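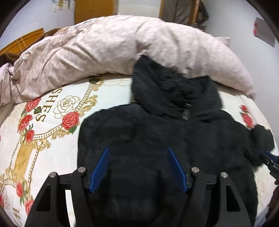 Winter Coats: Washing, Drying and Folding Them Away

By Dzintra Toom

I love coat weather, and I love the day I get the coats back out almost as much (you always find a couple of dollars in a pocket). What I used to dread was putting them away. For years I shoved everything into the hall closet in spring and then wondered why it all came out smelling like a basement. These days I do it properly, it takes one Saturday, and I look forward to it!

Before you wash

Empty every pocket, including the little inside one. A tissue in a black coat will keep you busy with a lint roller until summer. Then read the care label. If it says dry clean only, believe it. Most synthetic-filled jackets can go in the machine at home, and plenty of down ones can too.

Close all the zippers and flip any hook-and-loop tabs shut so they don't chew up the lining. Turn the coat inside out. If the collar is grimy, and it will be, rub in a drop of plain dish soap with your fingers and leave it for 15 minutes. An old soft toothbrush is great on cuffs.

Fake fur trim usually comes off. Look for buttons or a hidden zipper along the hood seam before you decide it doesn't. I wash mine in the sink with a squirt of baby shampoo and comb it with a wide-tooth comb while it's damp.

In the machine

Cool water, gentle cycle, half the detergent you'd normally use, and no fabric softener at all. Softener coats the fibers, and a rain-resistant shell stops shedding water. Run a second rinse. Padded coats hang on to suds like you wouldn't believe, and leftover soap is what makes them feel stiff.

One big coat per load is plenty. Two light jackets will go in together fine if they're close in color. My old Maka top loader couldn't cope with a floating parka, so I'd stop it a few minutes in and push the coat under with a wooden spoon. Squeeze the air out first if yours does the same.

Drying

Low heat, a couple of clean tennis balls, and patience. Take the coat out every half hour, shake it hard and break up clumps with your fingers. A thick down coat can take three hours, sometimes longer. It'll feel dry on the outside well before the middle is ready, so pinch the thickest part of the sleeve and the bottom of the hood. If there's any coolness or lumpiness, back it goes.

No dryer? Lay the coat flat on a rack with a towel underneath and turn it morning and night. I keep a fan going beside mine.

Folding, the good part

Use the bed! I fought with coats on the kitchen table for years, and a bed gives you all the room you need to spread the arms out. Make the bed first so you have a smooth surface.

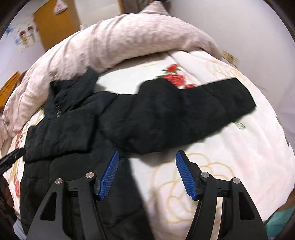
Give yourself room to lay the sleeves out before you fold.

Zip the coat up and lay it face down. Smooth it from the collar to the hem with your forearm, pushing the air out ahead of you. Fold each sleeve straight across the back, then bring the sides in so you have one long panel. Fold the hood down over the top. Now fold from the hem upward in thirds, and stop there. Rolling looks clever, but it leaves creases in thick padding that I've never managed to steam out.

Down is happier on a wide hanger if you have the closet space. If you don't, fold it loosely and put it on top of the stack where nothing will squash it. I gave up on vacuum bags after a Zitia parka came out in January as flat as a placemat and needed most of a day to puff up again.

Where to keep them

Cotton bags or an old pillowcase beat plastic, especially in a humid house. Cedar blocks are lovely. Sand them lightly once a year to bring the smell back. Tuck a bar of wrapped soap between coats if you don't like cedar. Stay out of the attic if yours gets hot, and keep boxes up off a concrete floor.

Write what's in each bag on a strip of masking tape, with sizes for the kids' things. You'll be so glad when the first cold morning arrives and somebody needs a coat in the next four minutes.

Quick fixes while you're at it

Sticky zipper: rub the teeth with a pencil or the end of a candle, then run it up and down.

Feather poking out: pull it back in from the inside by pinching through the lining. Don't yank it out, or its friends will follow.

Loose button: sew it now. Keep a needle already threaded in black stuck in the closet door frame, up high.

Posted 14 September 2022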